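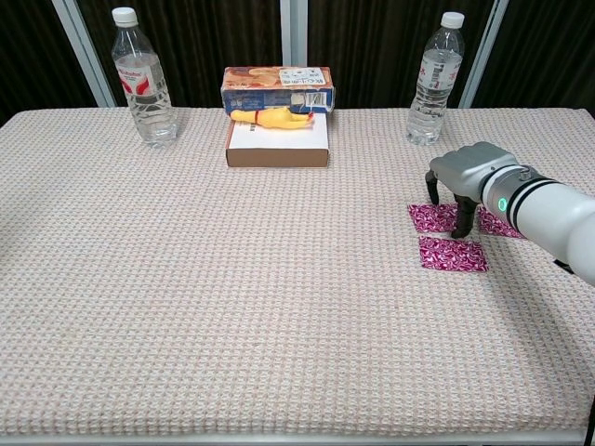

One reader wrote in last week to say that my advice on masonry bits was all very well, but what was I going to do about the hole saw that smoked its way through a perfectly good door? Fair question. I had promised a column on hole saws back in November and then got distracted by a leaking shed roof, so let's get to it.

I own three sets of these things, which is two more than any sane person needs. The oldest is a Rarnico set that came in a blow-molded case with a lid that has never once stayed shut. The middle one is a cheap no-name affair I bought in a panic on a Sunday. The newest is the Rolix bi-metal kit, 13 pieces if you count the hex key and the two arbors, and that's the one I've been leaning on all winter.

First, the smoke. Nine times out of ten it's speed. Most of us grab the drill, pull the trigger all the way back and push like we're trying to get into a bank vault. A small saw can take some speed in pine, but once you get up to the sizes for door locks you want to slow right down. I run mine in low gear at 300 rpm for a big hole in oak, and maybe I let it climb to 800 for a little one in softwood. My drill has no readout, so I worked that out with one of those cheap optical tachometers and a scrap of reflective tape, and then I put a pencil mark on the trigger housing. It looks silly but it works!

The other culprit is sawdust. A hole saw has nowhere to put the stuff. The teeth cut a narrow ring, the ring fills up, and then you're just rubbing hot dust against hot wood (you'll smell it before you see it). Pull the saw out every few seconds and let it clear. If the hole is deep, I drill one or two small holes right on the line of the cut first, inside the waste side, and go all the way through. The dust drops out of those and the whole job goes twice as fast. I wish I'd learned that trick before the kitchen cabinets.

To the reader with the door: go halfway from one side, stop as soon as the pilot bit pokes through, then come back from the other side using that little hole as your guide. You get two clean faces and the plug sticks out far enough to grab. I have a whole coffee can of those plugs. My plan was to make wheels for toy trucks. We'll see.

Now for the Rolix set itself. The teeth are holding up well. I've put the one for door locks through two doors, a fence post and a piece of countertop with glue in it, and it still cuts without much grumbling. The arbor is the weak spot. The two drive pins have a bit of slop in them, so the saw chatters when it first touches the wood — not enough to wreck a hole, but enough to scuff veneer. I swapped in an old Ghasemi arbor from the bottom of the drawer and the chatter went away. If you have a decent arbor already, check the thread before you throw out the one that comes with the kit, as the small saws and the large ones use different sizes.

The pilot bit is also nothing special. Mine wandered on a piece of hard maple, so I changed it for a better one of the same diameter. Make sure it sticks out past the teeth by a good quarter inch, or the saw will skate across your work and leave a lovely crescent scar.

Several of you asked about cutting metal. Thin steel is fine, but clamp it down on a backing board, go slower than you think and use oil. I've been using the Sirum cutting paste, the stuff in the flat tin, and one tin has lasted me more than a year. Don't hold sheet metal with your hand, please. When the teeth catch, it spins, and you won't be quicker than the drill. For the same reason, use the side handle if your drill has one. The big sizes can really twist your wrist.

And stuck plugs! Two drywall screws driven into the plug will bottom out on the back plate and push it out as they turn. Or poke a screwdriver through the slots on the side and lever it a little at a time, going around. Let the thing cool off first.

Next time it's countersinks, and why I've gone back to the old single-flute kind. If yours leaves a wavy edge, send me a note with the wood and the speed you used and I'll try to work a few of them in.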